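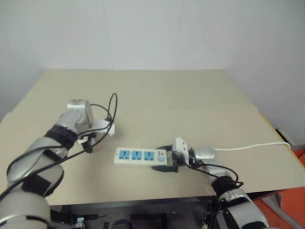

工作台理线和插排清点
2022年1月14日

今天总算轮到插排了,拖了好久。大桌子的远半边我早上基本腾出来了,米色桌面一露出来,心情都跟着变好(真的,之前上面堆的全是线头和扎带,想放个万用表都得先推开一堆东西)。

先记白色那条,三组浅蓝色插孔板,右头一个浅蓝色小开关。这条我打算留在大桌子上常用,理由很简单,颜色好认!以前那几条全黑的,灯一暗就摸不到开关在哪头。开关朝右放,跟我们平时坐的方向顺手,大家用完别给转过来,我已经转回去两次了。

逐孔测了一遍,零线火线没接反,地线通。中间那组插得偏紧,Gittins 的小适配器要用点劲才能到底,两边的正常。先不拆,等用一阵子看看会不会松一点。开关手感还行,按下去声音挺脆,来回拨了30次,没有发涩,也没有接触不良的那种滋滋声。

然后是负载。桌上同时开的东西我列一下,省得下次又要翻:
焊台 48 W
台灯加小风扇,小得可以忽略
Clornell 那台稳压电源,按最大300 W算
热风枪单独走墙插,不许上这条!

热风枪那条我再啰嗦一句,上回跳闸就是它和电源一起开的,Heriberto Nina 当时正在写固件,没保存,脸都绿了。我后来贴了张纸条在墙插旁边,结果胶不行,第二天就掉柜子后面去了。这次换布基胶带重贴。

理线的做法还是老样子:插头先全拔,线顺着桌沿走,在桌腿那里绑一道,余下的盘成圈挂起来。圈别绕太小,上次那根 Gredmont 的线就是绕得太紧,外皮都起白印了。扎带一律用魔术贴的,塑料的剪起来太容易伤线,我剪坏过一根,心疼。

插排本身要不要固定在桌上,我还没想好。用双面胶粘住的话,单手拔插头会方便很多,可是搬桌子或者擦桌面就麻烦。螺丝我是不想打的,桌面这么平整,打两个眼进去舍不得。有个折中办法是底下垫防滑垫,抽屉里还有半卷,裁一条试试,擦桌子的时候整条拎走就行。谁有更好的主意直接写在这页下面。

旧的那几条:一条开关失灵,已经剪掉插头放废料箱了,免得又有人捡回来用。还有两条看着没毛病,外壳有点发黄,贴了“待测”放在架子第二层。Prinomance 项目那边说想借一条,等测完再给他们,别提前拿走。

买东西的单子编号896,里面有防滑垫、魔术贴扎带、布基胶带。预计4月盘点的时候再把全部插排过一遍,到时候标签统一换成新的,现在这批字都磨得快看不清了。

还没做:两条旧的测绝缘,墙插旁边的纸条重贴,防滑垫裁好之后量一下宽度记到这里。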